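Home | Diary | Stain log | Laundry | Contact

Limescale, second attempt

24 Mar 2020, by Clodagh Quinlan

Repeated the kettle and shower head test with citric acid in place of white vinegar. The vinegar run in September left a soft grey film on the element and a smell that lasted two days. 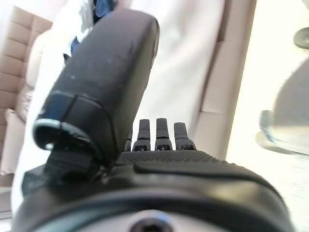

Dose was one level tablespoon to a litre of warm water, poured in, brought to the boil once and left to stand until the fizzing stopped. Scale came off the base in flakes. The spout mesh needed an old toothbrush. Rinsed twice, boiled fresh water, threw it away. No taste in the tea afterwards.

Shower head: unscrewed, soaked in a bowl of the same solution, jets rubbed with a thumb. All clear except the outer ring, which I did with a pin. The rubber washer had gone hard, so I fitted a spare from the Fakhoury packet. Thread taped, no drip at full flow.

Rima Shboul wrote to ask whether the solution is safe on the bath surround. On glazed tile, yes. On marble or any limestone, no, as it will etch. Her grout is unsealed, so I told her to wet it first and keep the contact time short.

The Kenden descaler tablets are still in the cupboard, unopened. They will get the same test on the iron when the scale has built up again. Afaf Khalaf swears by them.

Remaining jobs: tap aerators, washing machine drawer, label the citric acid jar. It looks exactly like the sugar.

Shares 276 | Comments 2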